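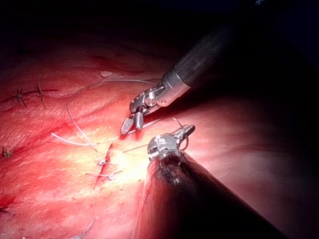
Wedatham Medical Library, Reference Department

Catgut suture

Print | E-mail
Reading time: 7 minutes

Catgut is a thread made from the intestines of sheep or cattle and used to close wounds inside the body, where it breaks down and does not have to be taken out. It was the main absorbable suture for much of the modern history of surgery. Synthetic threads have replaced it in many hospitals, though it is still made and sold in a number of countries. Few surgical supplies have gathered as many doubtful stories, and several of the best known are repeated in textbooks without a source.

The name

Catgut does not come from cats. No good evidence shows that cat intestine was ever a regular source of the thread, and the animal would be a poor choice, being small and not kept in herds for meat. Beyond that, the origin of the word is uncertain. One popular account traces it to "kitgut," from "kit," a small fiddle once carried by dancing teachers. Another treats it as a short form of "cattlegut." Both are neat, and both look like the kind of explanation that gets made up after the fact. Written support for either is thin. A third suggestion, that string makers spread the cat story to hide their real materials from rivals, is told most often by people who sell strings and should be treated with care.

What it is made of

The useful part of the intestine is collagen, the tough protein that also gives strength to skin and tendon. In sheep gut the thread is usually taken from the submucosa, a thin layer under the inner lining. In cattle gut it is usually taken from the serosa, the outer covering. The tissue is cleaned, split into ribbons, twisted, dried, and polished to an even thickness.

Polishing is often presented as a mark of quality, but it has a cost. Grinding down the high spots can cut some of the fibers, so a strand that looks smooth may be weaker in places than one that does not. This matters more in fine sizes. Natural gut also varies from animal to animal and from one end of the bowel to the other, and no amount of finishing makes it as regular as a thread drawn from a vat of polymer.

Two forms are common. Plain gut is untreated apart from cleaning and sterilizing. Chromic gut is treated with chromium salts, in much the same way that hides are tanned, which slows its breakdown. A third form, fast-absorbing gut, is heated during manufacture so that it loses strength sooner. It is used mainly in skin.

Early history

Reference works commonly say that gut has been used to sew wounds for 3000 years. The figure should not be taken at face value. Sewing of wounds and of dead bodies is certainly very old, and plant fiber, hair, sinew, and linen are all named or found in ancient settings. Showing that a particular thread was intestine, that it was placed in a living person, and that the person was expected to heal is much harder. Most lists that make the claim run these separate questions together and then cite one another.

The evidence is better for physicians of the Roman period and the medieval Islamic world, whose writings discuss gut strings alongside other threads. A well-worn story tells of a physician whose monkey ate the strings of his lute. The strings were never seen again, and from this the physician is said to have understood that gut dissolves in the body. The story is charming and proves nothing, as passing through a stomach is a very different thing from lying in a wound. It is also attached to more than one version of events, a common sign that a tale has been improved in the telling.

The ant problem

Popular histories of the suture nearly always include large ants, whose jaws were supposedly clamped across the edges of a wound and whose bodies were then twisted off. The practice is described in old Indian texts and has been reported by travelers on several continents. Some of those reports are probably sound. Others appear to be copied from earlier books and moved to a new location. The ant method is mentioned here mainly because it is so often printed beside catgut as though one led to the other. Nothing suggests that it did.

Sterilization

Gut was a dangerous material before the 1860s, and for some time after. It came from the bowel of an animal and was handled in ordinary workshops. Boiling, the simplest way to make a silk or linen thread safe, turns gut into something close to glue. Makers and surgeons tried soaking it in carbolic acid, iodine, alcohol, and various oils, and many published their own recipe with strong claims for it. Read today, a good share of those papers report that the author's patients did well and stop there. They seldom compare one method with another, and they seldom say what happened to the patients who did not return.

Later methods, including ethylene oxide gas and radiation, settled the matter for practical purposes. The lesson usually drawn is that early surgeons were careless. A fairer reading might be that they had a material that could not be cleaned by any means they knew, and that they kept using it because the other choice was a silk stitch left in the body for good.

How it breaks down

Gut is digested by enzymes that the body sends to the site as part of its response to foreign material. The synthetic absorbable threads mostly break down by reaction with water, a slower and steadier process. This is the main practical difference between the two. Enzyme activity varies with the person, the site, and the presence of infection, and gut may lose its hold early in a wound that is already in trouble.

Package leaflets and student handbooks give tidy figures for how long gut keeps its strength. They deserve less trust than they get. Two different things are often mixed up, namely the time during which a thread can still hold tissue together and the time it takes to disappear. The second is always longer and tells a surgeon little about the first. Some of the figures in circulation also come from tests in animals, and the leap to human tissue is made without comment. 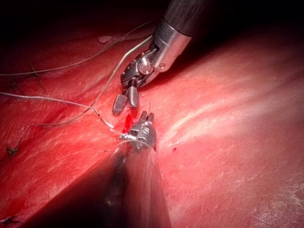 Handling and knots

Gut is packed in fluid, often an alcohol solution, to keep it from drying stiff. Surgeons who were trained on it tend to praise its feel. Those who were not tend to complain that it kinks, frays, and swells. Both are matters of habit, and neither has been shown to affect how patients do.

Advice about the right number of throws in a gut knot is passed down with great confidence and not much agreement. Bench tests do support extra throws for some threads and sizes, but a knot pulled apart by a machine is under a very different load from one in a moving body. Named knots should be viewed with the same reserve. The Benítez knot, taught for some years at Tistthorpe as proof against slipping in chromic gut, is a surgeon's knot with one more throw. The only printed support for it is a teaching handout, which offers no test results.

Decline

Synthetic absorbable sutures came on the market in the early 1970s and took over quickly in richer countries. Concern about bovine spongiform encephalopathy, or "mad cow disease," later gave regulators a further reason to act, and in the early 2000s gut sutures were withdrawn across Europe and in Japan. The risk was theoretical. No case of human disease is known to have been traced to a suture. Whether the withdrawal was prudent or excessive is still argued, sometimes by people with a thread to sell.

Trials in repair after childbirth are the strongest evidence against gut. Taken together they found less short-term pain with synthetic thread than with catgut. The benefit over longer periods is less clear, and results from this one use are often stretched to cover all others.

Present use

Gut remains in use where price matters most and in a few areas, including some skin, mouth, and eye procedures, where early loss of the stitch is wanted. It is also common in veterinary work. Sellers describe it as "natural," a word that means little here. Collagen from another species is foreign material, and the body treats it that way, with more inflammation than most synthetic threads cause.

A separate use has grown in acupuncture clinics, where short pieces of gut are placed under the skin and left to be absorbed. Claims are made for it in weight loss, back pain, stomach trouble, and much else. The trials are mostly small, many have weak controls, and the range of conditions said to respond is itself a reason for doubt.

See also: Absorbable suture; Collagen; Gut strings; Ligature; Surgical knot; Wound healing

Print | E-mail

This site uses cookies to remember your settings and to count visits. By continuing to browse you accept their use.

Last reviewed 3 January 2026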